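Registo de ocorrência – Encolhimento de mantas polares após lavagem industrial (linha Lerkier)

Imprimir | Enviar por e-mail

Estado: fechado, com uma pendência
Aberto em: 8 de dezembro de 2018
Cliente: Flolham, unidade de alojamento
Produto: manta polar Lerkier, solteiro, cor areia, caixa de 12
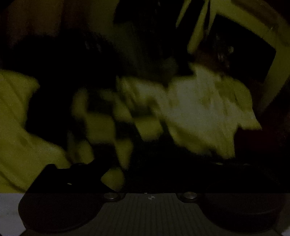 Sintoma comunicado. A governanta da unidade indicou que as mantas deixaram de cobrir a largura do colchão ao fim de poucos ciclos. A encomenda original foi de 1.049 peças, entregues em agosto. O cliente separou 201 com queixa de medida e pediu substituição integral do lote. Não houve queixa de cor nem de costura. Algumas peças foram descritas como "ásperas do lado de fora", o que na altura foi tratado como reclamação à parte.

Entrada 1. Pedidos ao cliente o programa de lavagem, a ficha do detergente, a temperatura de secagem e a medida de cinco peças, tirada sobre mesa plana, sem esticar. O cliente respondeu com o programa e com as medidas. Faltou a temperatura de secagem. A largura nominal é de 160 cm e as cinco peças tinham entre 147 e 151 cm. O comprimento estava dentro da tolerância em quatro delas.

Entrada 2. Verificada a etiqueta de conservação do lote: lavagem a 40 graus, secagem em tambor a temperatura baixa, sem amaciador, não passar a ferro. O programa usado na unidade é de 60 graus, partilhado com toalhas de banho. Só por si, os 60 graus não explicam a perda de largura. O poliéster desta gramagem aguenta essa temperatura com alteração inferior a 2%, segundo o ensaio interno feito na recepção do tecido.

Entrada 3. Insistência quanto à secagem. O cliente informou que o secador Torvik da lavandaria funciona com o programa "algodão pesado" e que o visor indica 70 graus à saída. Pedida leitura com sonda independente dentro da carga. O visor desse modelo mostra a temperatura do ar de exaustão – não serve para saber o que a peça apanha junto à parede do tambor.

Entrada 4. Leitura recebida: 29 minutos acima de 90 graus, com pico de 97, em carga mista de mantas e toalhas. As toalhas retêm água durante muito mais tempo, o sensor de humidade mantém o ciclo activo e as mantas, já secas, continuam a rodar. A aspereza da face exterior é compatível com pelo parcialmente fundido. Reclamação de toque anexada a este registo.

Entrada 5. Ensaio de confirmação com duas peças novas do mesmo lote, retiradas de caixa fechada no armazém Plevirov.

Peça A: três ciclos, lavagem a 40 graus, secagem a 55 graus, carga só de mantas. Largura inicial 160,0 cm, final 158,9 cm. Toque sem alteração.

Peça B: três ciclos, lavagem a 60 graus, secagem no programa "algodão pesado" com toalhas. Largura inicial 160,2 cm, final 149,6 cm. Toque áspero na face exterior, bainha ondulada num dos lados curtos.

O resultado da peça B fica dentro do intervalo medido pelo cliente. Defeito de fabrico excluído para a largura.

Entrada 6. O cliente contestou com o argumento de que as mantas do fornecedor anterior passavam pelo mesmo programa sem encolher. Confirmado por telefone que as anteriores eram de algodão penteado, com pré-encolhimento. Não são comparáveis. Enviada a ficha técnica das duas linhas.

Entrada 7. Durante a triagem das peças separadas apareceram 29 com largura de 140 cm e comprimento também abaixo do nominal. Pela etiqueta da bainha pertencem à referência de berço alto e não à de solteiro. Erro de embalagem na origem, sem relação com a secagem. Aceite a troca destas peças sem custo para o cliente, com recolha na mesma viagem.

Resolução
– Lavagem a 40 graus, programa sintéticos, sem amaciador.
– Secagem separada das toalhas, máximo 60 graus medidos com sonda.
– Enchimento do tambor até dois terços.
– Retirar as peças logo no fim do ciclo e dobrar à temperatura ambiente.
– Substituição apenas das peças com referência errada. Para as restantes foi proposto desconto na reposição, aceite pelo cliente.

As peças já encolhidas não recuperam a medida. Podem continuar em uso em camas de 90 cm, onde a largura ainda chega.

Pendência: o fabricante do secador ainda não respondeu sobre a diferença entre o valor do visor e o da sonda. A ficha de conservação Lerkier será revista para indicar a temperatura em graus, além do símbolo. Até lá, juntar cópia desta resolução às encomendas de manta polar para lavandaria própria.

Comentários (3)

lavandaria_norte: Mesmo problema com as mantas de casal. Baixámos a secagem para 60 e parou. As que já estavam ásperas ficaram ásperas.

rp.alojamento: A proposta de desconto aplica-se a encomendas anteriores a agosto? Temos quase uma caixa inteira nestas condições.

Suporte: Abrir registo próprio, com fotografia da etiqueta da bainha e medida de cinco peças. A análise é feita por lote.

Contacto | Condições de venda | © 2018 Lerkier Têxteis para Hotelaria | Voltar ao topo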